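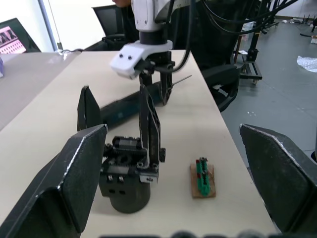 When Wubit Ambaye came to Osombridge, she did not plan to sell bread. "I wanted to bake for my own table," she told me. "But my neighbor smelled it, and after this her sister smelled it."

We met in the back of her bakery, Hadgu, on 11 December 2024, after the morning customers had left. She has the shop since 7 years. On a usual day she bakes 300 loaves, and most of them are gone before lunch.

Her bread is sour and a little dark. She learned it from her grandmother in Misaddale, who never used a scale. "She put her hand in the flour and she knew," Wubit said. "I put my hand in the flour and I knew nothing. I was nine years old and I cried." Today she weighs everything, also the water.
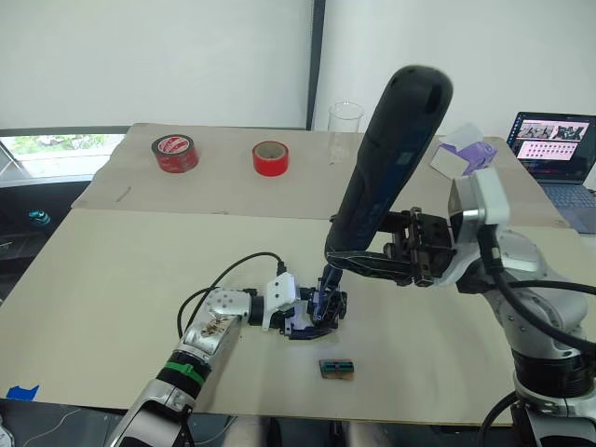
I asked her about the price of flour. She was silent for a moment, then she brought a notebook in which she writes every bill. In August she had to pay $309 more than the month before, and she did not raise her prices. "Maybe I was wrong," she said. "An old man comes each day for one small loaf. I thought about him too much."

Her biggest order until now was 2,000 rolls for a wedding. She slept in the shop for two nights, on flour sacks, and her son brought her soup. Would she accept such an order again? "Yes — but I would buy a mattress."

Before I left she gave me a loaf and told me to wait until evening with cutting it. I cut it on the bus.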